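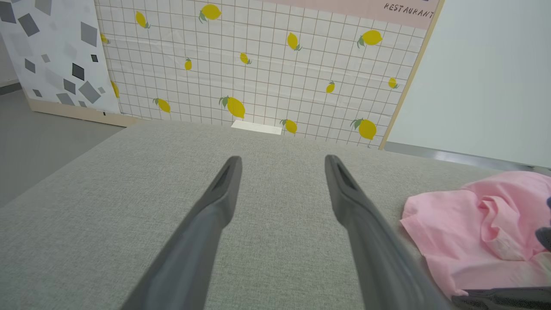

*Reading time: 3 minutes*

# Fernley Sets

Every set we could pin down from the Fernley weekender, stage by stage, in one tidy table. If you've ever stood in a field at 1 a.m. shouting "what IS this track" at a stranger, you are our kind of person, welcome!

Fernley is a small electronic and experimental music festival with three stages: Davell (the big one, mostly live acts), Ogola (club sets, late) and Itamon (ambient, drone, people lying down). It runs every August. The printed programs are lovely, but they go out of date the moment somebody's van breaks down, so this repo records who played, when they started and, where we can manage it, what they played.

## What's in the box

| File | Rows | Contents |
|---|---|---|
| `sets.csv` | 274 | one row per performance |
| `tracks.csv` | 3070 | one row per track played, in order |
| `artists.csv` | – | names, aliases, links to artist pages |

Of the 3070 tracks, 2899 have a title and an artist. The rest are marked `unknown`, and we would LOVE help with those. Quite a few are probably unreleased edits, so don't feel bad if your favorite app draws a blank too.

## Columns in `sets.csv`

- `set_id`: stage code plus a running number, like `OGO-041`
- `stage`: `davell`, `ogola` or `itamon`
- `artist_id`: points to `artists.csv`; back-to-back sets list both, separated by a semicolon
- `edition`: first, second, third and so on, written as a number
- `start_listed`: the time in the program
- `start_real`: the time the music started, local, 24-hour clock
- `format`: `live`, `dj` or `hybrid`
- `notes`: free text, sometimes very free

A set that begins at 00:30 on Saturday night belongs to Saturday in our data, even though the calendar disagrees. Sort by `set_id` and you'll get the order people remember.

## Where it comes from

Efua Darko typed up the programs and the stage managers' running sheets. Dede Aryee did most of the track matching, working from artists' own lists first and listening by ear second. 59 sets have a full list straight from the performer, and those are flagged `verified` in `tracks.csv`. They're a joy to work with, and huge thanks to everyone who dug through old USB sticks for us.

## Known gaps

- The Itamon stage in edition 1 has listed times only.
- Long drone pieces count as one track, which makes averages per set look odd. Group by `stage` before you compare anything.
- `hybrid` was added in edition 3. Earlier sets with a laptop and a drum machine may be under either of the other labels.
- Two artists share a name. Use the ID!

## Quick start

```python
import pandas as pd

sets = pd.read_csv("sets.csv")
tracks = pd.read_csv("tracks.csv")
df = tracks.merge(sets, on="set_id")
df[df.stage == "ogola"].artist_id.value_counts()
```

## Contributing

Know a track? Open an issue with the `set_id`, the position in the set and the title. A link to the release is great if there is one. Please don't upload audio, we can't host it.

## License

Data is CC BY 4.0, code is MIT. If you make a chart, a map or a monstrous twelve-hour playlist out of it, send it over, we want to hear it.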